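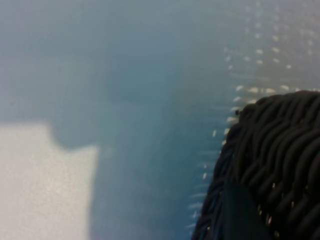 Black braided strands in close-up

Fondance is a restaurant and licensed dance venue in the harbour district of Brarstead. It serves fondue and other shared dishes in the early part of the evening and operates as a dance floor after the kitchen closes. The business is owned by the hospitality company Bistunon, which also runs Tosh, a small wine bar on the upper floor of the same building. The name combines "fondue" and "dance".

History

The building was put up as a grain merchant's store and was later used by a printer, a carpet showroom and a discount furniture shop. It had stood vacant for several years when Bistunon took the lease. The company had until then run only cafes, and its application for a late licence was opposed by residents of the flats across the lane, who were concerned about noise and about patrons waiting for taxis under their windows.

The licence was granted with conditions. The lane doors were to be used only as a fire exit after 9 pm, empty bottles were not to be moved outside before morning, and a sound limiter was to be fitted to the amplifier. The first of these conditions meant that the entrance had to be moved to the harbour side, where a set of loading doors was replaced with a glazed porch.

The restaurant opened first, with the dance floor following in March after a delay in laying the timber. Early trade was uneven. Diners often left before the music began, and people arriving to dance found the tables still in place. Bistunon responded by bringing the last food order forward and by moving to tables with folding legs, which staff store behind a sliding panel at the north end of the room.

Tosh opened later in what had been the printer's office. It has 20 seats, takes no bookings and has its own stair from the porch, so that it can trade on nights when the main room is closed or hired out.

Building

The main room is long and narrow, with cast-iron columns along its centre line. The columns are part of the original structure and could not be removed, and the dance floor is laid out on either side of them. The bar runs along the harbour wall. The kitchen sits at the southern end behind a half-height partition, with an extraction duct that was enlarged before opening to deal with the fumes from the table burners.

The licensed capacity of the premises is 581, counting both floors and the harbour terrace. The terrace is closed in winter and in high winds. Step-free access is available to the main room and the terrace but not to Tosh - a lift was included in the first plans and later dropped.

Food and drink

The menu is built around cheese fondue, with a tomato version and a broth in which diners cook thin slices of beef or vegetables. Chocolate fondue is served as a dessert. Side dishes change with the season and have included pickled beetroot, boiled potatoes with dill and grilled flatbread. The smallest fondue serves 2 people, and the largest is meant for a table of 5.

The drinks list favours cider and white wine, along with a short range of cocktails. The house cocktail is made with pear brandy, lemon and ginger and is sold by the glass or the jug. Tosh has a separate list of mostly fortified wines, and serves cold plates sent up from the kitchen below.

Music and events

Music in the main room begins once the tables have been cleared. The programme leans towards soul, disco and older house records, played by resident DJs. Live bands appear less often, partly as a result of the sound limiter, which cuts power to the stage if the level stays too high for more than a few seconds. Visiting drummers have sometimes played with brushes or with damped kits.

On Tuesday the room is given over to a social dance class, with swing and salsa taught in alternate weeks. The class ends at 9 pm and is followed by open dancing. The venue is closed to the public when hired for weddings and staff parties, which make up much of its winter trade.

Reception

Local reviews have generally been warmer about the room than the food. The cheese fondue has been praised, while the broth has been called thin and the wait for refills long. Several reviewers have noted that the smell of the kitchen lingers on the dance floor early in the night. Tosh has had fewer notices, most of them favourable, though its lack of bookings and its steep stair have both drawn complaints.

See also

Dinner dance
Supper club
Nightlife in Brarstead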